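Lurbridge to Host Plarkus Short Film Festival at City Auditorium

LURBRIDGE, 4 August 2023 - The City of Lurbridge announced that the Plarkus Short Film Festival will hold its next edition at the City Auditorium in February. The festival will be presented by the Lurbridge Office of Cultural Affairs and Tirnalora, a nonprofit film distributor that has toured short film programs to small and mid-sized cities for many years.

The program will include 20 short films chosen from 1423 entries. Selections include documentaries, animation, student work and experimental films. Running times range from two minutes to just under half an hour. Films in languages other than English will be shown with English subtitles.

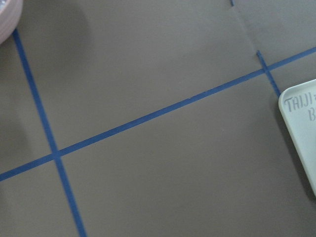

Screenings will take place on three evenings, with doors opening at 6:30 p.m. and films starting at 7:00 p.m. The documentary program is scheduled for the first evening. Animation and student films follow on the second, and the remaining titles will be shown on the last evening, along with the audience award. A short discussion will be held in the lobby after each program.

Admission is free for Lurbridge residents with a library card or other proof of address. Tickets for all others are $8 per evening and will be sold at the door and at the Office of Cultural Affairs. The auditorium has 183 seats, including wheelchair spaces in the front and back rows. Seats cannot be held after the films begin. 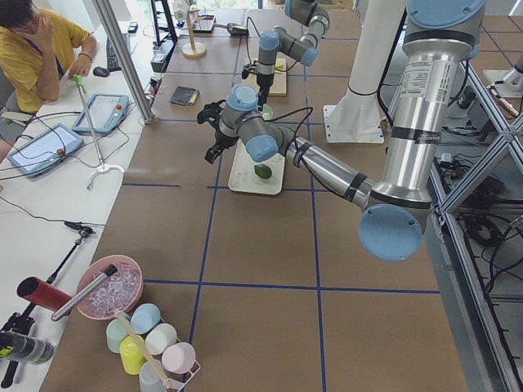 The festival is supported by the Ivanov Fund for the Arts, which is also paying for a free matinee for students in the Lurbridge public schools. Teachers who would like to bring a class should contact the Office of Cultural Affairs before the winter break. Space at the matinee is limited to 169 students, and requests will be filled in the order received.

Parking is available in the municipal lot behind City Hall at no charge after 6:00 p.m. The Main Street bus stops one block from the auditorium.

A full schedule with film titles will be posted on the city website and at both library branches. For more information, contact the Lurbridge Office of Cultural Affairs, City Hall, second floor.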